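Letham Open Day Set

Readme, version 11

What it is

Recordings from the open day at the Letham workshop, held on a Thursday in April. Visitors could try the hand-held gripper tools of the Celex project and pick up soft things from a table. The set has 900 short recordings. In 69 of them the object is dropped, and we kept these on purpose.

Folders

lui – recordings by visitors
clusedow – recordings by our own staff, made in the morning before the doors opened
notes – one text file per recording, with the name of the object and the result

How the day was organized

Each visitor got a short explanation and then 40 seconds for one try. We did not correct the hands of the visitors, so the speed and the angle are very different from one recording to another. 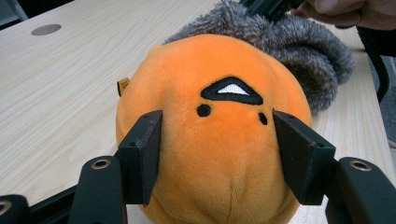

Soft objects are the most difficult part of this set for labeling. The start of a grasp is marked at the first frame where the fabric changes its shape, and the end where it is free again. With a round plush like the orange one, the fabric bulges a little between the two fingers, and this is the sign we look for. For long fur the sign is weaker – please treat those labels with care.

Known problems

Sound was not recorded. Some notes files use the old object names.

Use

Free for teaching and research. Please write the version number in your report.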